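Clukthorpe Linen Service Moves Printed Bedding to Separate Sort Line

CLUKTHORPE - The Clukthorpe Linen Service has changed how it sorts household bedding and table linen at its Flandon Street plant. Printed whites are now held apart from both plain whites and solid colors until they have been checked for dye transfer. The change took effect in July and applies to all bagged household orders.

The service handled 2,857 household bags in the first half of the year. Of these, 634 contained at least one printed item on a white ground. Under the old procedure, such items went into the white load if more than half of the surface was white. The load was washed on the hot cycle with oxygen bleach. Customers reported faded prints in some cases and gray or green tinting in others.

Plant records traced most of the tinting to the sorting table, before any washing took place. Damp dark items were being set down on top of light ones while the bag was emptied, and the contact time was long enough for loose dye to move. 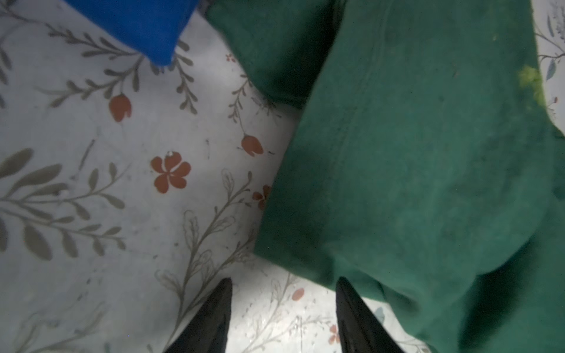
Sorting now starts with the ground color of the fabric and then the print. A white ground with any print goes to line 3, which runs a warm cycle with no bleach. Solid darks are lifted off first and go directly to a lined cart. A typical case is a dark green cloth lying crumpled over white fabric printed with leafy sprigs and red-orange flowers. The green piece is removed, the white fabric is opened flat, and the area that was covered is compared with the rest. Red and orange areas of a print are rubbed with a damp white pad. If the pad picks up color, the item is tagged for a cold wash by itself.

Blue items are treated as darks regardless of shade. Pale solids such as cream and light gray stay with the plain whites, but without bleach if the care label is missing.

The plant has also replaced its sorting labels. The new tags, supplied by Foveck, are heat sealed to a corner hem and carry the line number in place of the customer number. Customer numbers are kept on the bag. Tags are removed at folding.

Line 3 uses a washer made by Shin that was previously reserved for tablecloths. It has processed 385 bags' worth of printed items to date. The plant has not published a figure for complaints over the same period.

Turnaround for bags with printed items is one working day longer than before. Prices are unchanged. Customers who want printed sheets washed with bleach can still request it in writing on the bag slip, and the service will not accept claims for fading on those items.

Bags can be left at the Flandon Street counter until 6 p.m.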